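Wallpapering the inside of a three-sided booth – corners and marble top

Asked on Tuesday in Walls and Surfaces
More than 300 views

I have a small booth on my bench with three walls and a flat base. I want to paper the walls with a small floral print and put a marble-look panel down as the work surface. There are metal posts in the two back corners. Do I paper behind the posts or cut up to them? Also, does the base go in before or after the paper? The walls are bare board, 600 mm high. I have one roll of Hernard paper left from the hallway and would like to make it do.

3 answers

Answer 1 – accepted
Take the posts off if they unscrew. Paper each wall as its own piece, let it run about half an inch past the corner, trim it, then put the posts back over the joint. They hide a bad cut. Seal the bare board first or it will drink the paste. I used Sulemana primer, one coat, and left it overnight.

Base goes in last. Paper down a little past where the panel will sit and the panel edge covers the bottom. If you want metal trim around the panel, fit the trim before you slide it in, as you won't get a screwdriver in there later.

With a small repeat you don't need to match the pattern exactly at the corners. Do start all three walls from the same line in the print, though. A sloping row shows up more than a mismatch.

Answer 2
Peel and stick. Cliltari sells it by the sheet. Done in an hour.

Answer 3
I'd be careful with peel and stick on bare board, mine lifted in August. Paste is better. For the top I used a 500 mm offcut from the counter place in Skemside – they let you go through the bin. Light gray with veins doesn't show dust much but it does show paste, so wipe as you go. Mine has pale gray-blue paper with a small dark print.

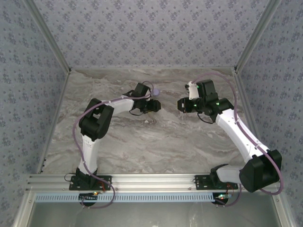
Patterned walls, corner posts and marble-look top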